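Drumthorpe robot to learn folding the hard way

November 2019

A robot in Drumthorpe is being taught to fold tea towels by people who, by their own account, are not much good at folding tea towels.

Moltance, which has a workshop on the Proltcombe estate, began the job in June. The plan is to collect 3000 demonstrations, each one a person doing a small household task by hand while the equipment keeps track of where everything goes. The robot is then expected to work out the rest. So far the team has 1000 it is happy with, and a further pile it prefers not to discuss.

Neema Mabula, who runs the sessions, said the early attempts were thrown out for being too tidy. "Everyone sat up straight and folded like they were in a shop window," she said. "Then they went home and did it the normal way. We want the normal way."

Eight people now take turns at the table. Sessions were cut to 20 minutes after one demonstrator was found to have folded the same cloth in half, and in half again, until it could not reasonably be called folded any more. The robot learned this too and had to be talked out of it.

Some of the work is done by remote control, with the demonstrator steering the arm from a pair of handles. It is slower and, Mabula admits, harder on the temper. A towel that takes a person a few seconds can take the arm seven minutes, most of them spent on the first corner.

The handwork sessions need less patience but rather more cable.

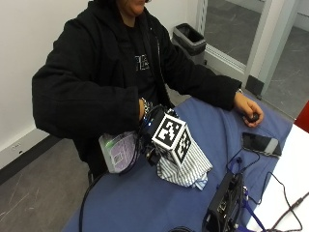

Markers with black-and-white patterns give the system something fixed to measure against, so the main rule for demonstrators is to leave them where they are. It is also the rule most often broken, usually by a sleeve.

Görtz, which supplies the arms, has asked for a progress report before the next batch goes out. Mabula said it would get one. Socks had been pencilled in for the new year – they have since been moved back, and no fresh date has been given.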